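Home · Workshop log · Parts shelf · About

Arm build, notebook entry, March — evening session
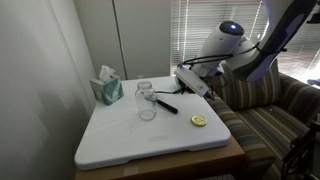 posted by Asen | filed under: Arm build, Jar task

Moved everything onto the white tray today and I'm so glad I did! The rounded lip stops small bits rolling off on to the floor (I've spent far too much of this winter under that armchair with a torch), and the pale background means I can spot a dark handle straight away when I check the pictures afterwards.

The set-up for the jar job is the glass jar a bit left of the middle, the black-handled utensil leaning on its right side with the metal end up at the opening, yellow lid flat over by the right edge. Same layout every time from now on, please, if anyone else has a go. Last week I was putting the lid wherever and then wondering why my numbers wandered.

Did 16 runs before tea. The handle is fine to grab from the side but awful from straight above, so I've changed the approach to come in lower and tilted over. Speed is down to 300 on the Ternivow board. At 700 the whole arm shivers when it stops, and you can hear the table complain.

Clear glass is still a pain. The depth readings go straight through it and land on the tray, so I've given up asking it to find the jar and just typed in where the jar is. Cheating, a bit, but it gets me on to the lid, and the lid is the part I want to work on.

Cable: I've left a bigger loop down the side of the gripper module. It used to pull tight when the wrist turned and I'd lose the connection, usually at the worst moment. Haven't had a dropout with the longer loop yet — still want a proper clip on it before I trust it. Orozco do one that might fit. Must measure first this time.

Also the home position has crept again. Should read 562 on the shoulder and it was almost nine out when I switched on. Nipped up the grub screw and zeroed it, will check before the next session.

To do: clip, wipe the smudges off the tray, try the lid from the ridged edge, back up the Grarnetti settings file.

Tags: robot arm, gripper, home workshop, jars and lids

Contact the workshop | Back to top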